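From: Melaniia Tkachenko
To: dorngate-allotments
Date: 9 Apr 2024
Subject: Re: Water tank base, and June open day

Roel Van den Broek wrote:
> Did we settle on slab or gravel under the new tank? Brakano want
> to know before they deliver. Also is the open day still on
> for June, I need to tell the Geltgate lot.

Slab. Gravel shifts, we had that with the old one by the Besson Lane gate. Full tank is 2,000 litres so it wants somthing solid under it. Quote is more than we hoped but fine.

Sorry for short reply, typing between things. Where we are:

1. Tank. Brakano can bring it once the slab has cured. Path needs to be 80 cm clear for the trolley – plot 55, your brambles please.

2. Slab finish. Plain grey, slightly rough, no paint. Mock-up of the sort of surface:

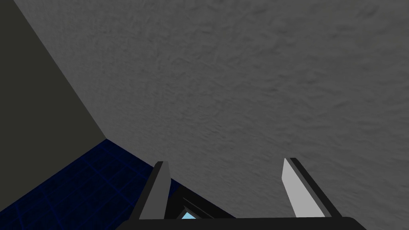
3. Open day. Yes, still June, date to follow. Geltgate can have the 2 tables by the shed if they bring there own cloths. Cakes welcome, seedlings more so.

4. Hosepipes. Coil them after use. Had to ask last year as well.

Roel – can you ring Brakano, I haven't got the number on me.

Melaniia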